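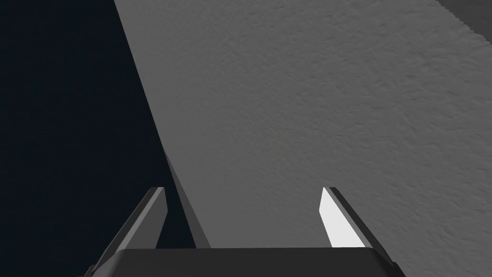

How Biwott budgeted for its second robot

Category: Equipment and Budgets

Mwajuma Massawe had 45 days to turn a wish list into a purchase plan. She runs equipment planning at Biwott, a small firm that tests household handling tasks in simulation before anything is bought.

"The first list had 15 items on it," she says. "We cut it to eight. Most of what went was duplication, spare wrists and a second charging dock."

The grippers stayed. Parallel-jaw models are cheaper than hands with several fingers, and Massawe wanted to know how far they would go on cupboard doors and bar handles before paying for anything else. Her team ran 237 trials in the simulator, many of them with the fingers close to a rod or handle, and she sat through the replays herself.

"You look at the gap between the fingers and the thing you want to hold," she says. "Then you look at the price of the next size up."

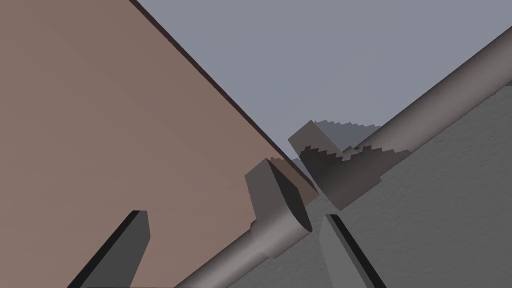
Mwende Langat would have spent the money in a different order. Simulation time was cheap, Langat told me, but the mounting plates and safety fencing were not, and those quotes should have come in first. The fencing quote from Talto arrived in August, after the gripper budget had been agreed, and it was higher than the line set aside for it.

Massawe accepts the point. "We moved money from training to cover it. I would get the fencing priced at the start now."

She also asked Coten for a lease price on the arms. The monthly figure looked good — until servicing was added. Biwott decided to buy one two-armed machine outright and put off the decision on another until next year.

"A door needs one arm, most of the time," she says. "The second is there for the jobs where something has to be held open. I had to argue for that in the meeting, and I took the replays in with me."
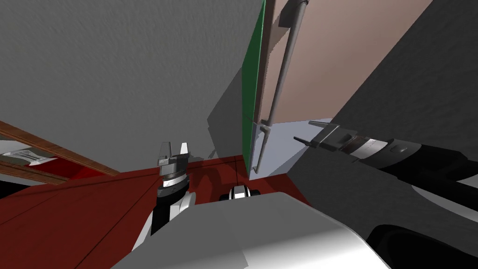
What is left to pay for

Software support is the largest open item. Fusia has offered a contract with up to 15 call-outs a year, and Massawe is still asking what counts as a call-out.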